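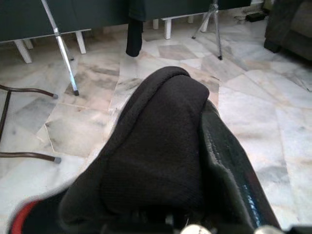 Gripper keeps losing dark laundry on a shiny floor, any ideas before our club demo?

Posted by Titilayo Anozie

Hi everybody! I help out with a student robotics club, and this year the kids (ninth and tenth graders, bless them) picked tidying a living room as their project. The arm has to pick up a dark knit piece, carry it over to the bucket on the red stool, and let go. We've been at it since February and they have recorded 222 practice runs by hand, which I think is pretty impressive for a group that mostly wants to know when the snacks come out.

Our trouble is twofold. First, on the marble the arm often reaches a little too far and closes on nothing. Second, once the black things are heaped up in the bucket, the program (the kids named it Pellov, please don't ask me why) can't seem to tell where one ends and the next begins. Is this a camera problem, a training problem, or a me problem? Our demo slot is 4 minutes long and I would dearly love for them to get one clean pickup in it!

Osaze Bassey

Oh, this takes me back! I coached a team with nearly the same project, and our floor gave us fits too. Polished stone throws the ceiling light right back at the camera, and when the light shifts in the afternoon your practice runs from the morning don't match anymore. Close the curtains, use the same lamps every time, and see if the reaching gets better before you touch any code.

For the bucket, I'd mix up what goes in the recordings.

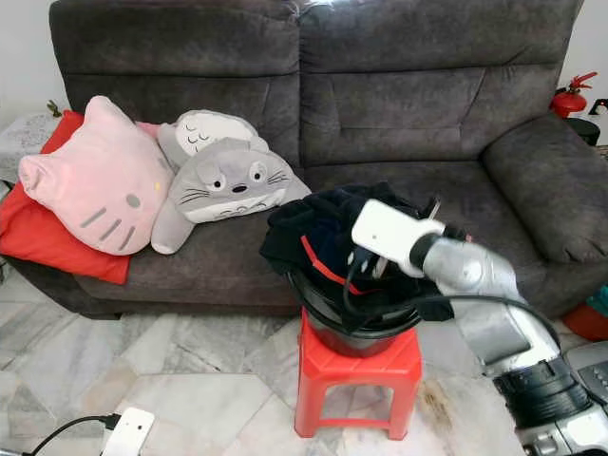

Have the kids include cables and chargers as well as clothes, and let them decide ahead of time what the arm should do with each one. A thin black cord lying across navy fabric is about the meanest thing you can hand a beginner program, so give it plenty of turns. We set aside 90 runs just for the hard cases and I wish we had done it sooner. Also, have the same two students drive for a whole session. Ours all had different habits, and the arm learned every one of them (including a little wiggle that I never did get rid of).

Angharad Sayce

just buy brighter socks

Hélder Marinho

I agree with Osaze about the lights. One more thing to check is whether the wrist camera has been bumped. Ours got nudged while we were packing up, and for two weeks every grab landed short by the same amount. We put a strip of tape on the floor, sent the arm to it at the start of each meeting, and wrote down where it stopped. If the miss is always in the same direction, fix the mount first and don't record anything new until you have, or you'll be throwing those runs out later like we did.

Titilayo Anozie

Thank you all so much! The kids voted against brighter socks, Angharad, but it was close. We'll try the tape and the curtains at the next meeting, and I'll come back and post how it goes.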